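Wrist camera on a two-finger gripper: fisheye or normal lens?

I have a white arm with a Harries gripper on it, and I'm trying to decide which camera to keep on the wrist. The choice is between the Cusard fisheye module and the plain narrow lens one that came with the gripper. The job is picking small soft toys off a round blue table and putting them in an open box. Same controller for both cameras, same lights, same table.

The narrow lens gives me a nice flat picture but it loses the box as soon as the gripper gets close to a toy. The fisheye keeps nearly everything in view. My trouble with the fisheye is bright daylight. When the wrist turns up and out, the sky comes out a good deep blue but the pale ground is blown out in places, and the buildings end up wrapped along the bottom of the circle.
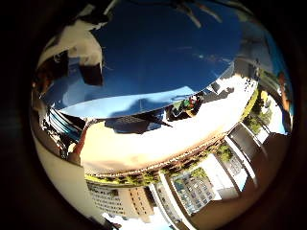
Last edited Jun 4, 2023 (added exposure setting)

Exposure is fixed at 2400 microseconds on both cameras. I set it by hand because auto exposure was pumping up and down every time the wrist moved. I have not tried a different fixed value on the fisheye yet.

What I want to know:
Is it worth keeping the fisheye if I have to throw out the frames where it looks outside?
Does the black border around the circle hurt anything if I feed the whole picture in?
Should I undistort first?

I read the Kerkimness page on lens calibration but it only covers lenses up to a normal wide angle.

2 answers

Answer 1 (accepted)

Keep the fisheye. We ran both kinds on a similar setup at Brilldale for most of last July and went with the wide one on every arm. With a narrow lens on the wrist, the last part of the approach is close to blind. You see fur and nothing else. With the wide one you still have the edge of the table and the place you're going to drop the thing, so the controller has something to work from.

On the frames that look outside, don't throw them out by hand. Log the joint angles with each frame and drop anything where the wrist points above the height of the table. If your picking moves never go there, you lose nothing. If they do go there on the way to the box, leave those frames in and fix the exposure.

2400 is too long for direct sun with most lenses. Lower it until the pale areas stop clipping, then see if you can still make out the inside of the box. A dark box is the hard part. If you can't get both, set for the table and live with a white patch outside the window.

The border is harmless but you're paying for pixels with nothing in them. Crop to a square around the circle. Keep the crop the same for every recording, and write the numbers down somewhere, since the module can shift in its mount if you take it off to clean it.

I would not undistort if this is going into a learned policy. If you're measuring positions from the picture, then yes, you need to calibrate, and you need a proper fisheye model. The ordinary one will look fine in the middle and be badly off at the rim.

One more thing to check is where the finger sits in the picture. You want the pad visible down at table height with the toys above it, and the box still in view on the far side. Ours looked much like this once the mount was right, toys and box all on the blue top and the finger coming up from the lower right.

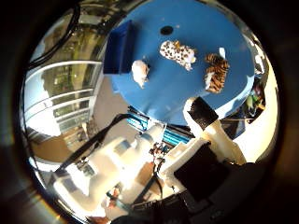 Answer 2

I use the narrow one and it's fine. Depends what you are picking up. For plush you don't need much accuracy anyway, the fingers close and you get it or you don't.

Also close the blinds.

Comments on Answer 2

Blinds helped me too, but then the colors changed and I had to record everything again. Pick one and stick with it.

Original poster: Thanks both. I cropped to the square and dropped the exposure, and ran 3 sets with each camera. The fisheye missed the box 2 times in total, and the narrow one missed it in almost every set. I'm keeping the fisheye. Going by joint angle to sort the frames was easier than I expected, the Harries controller already writes the angles to its log and I just had to match up the times. Still have not tried calibrating it.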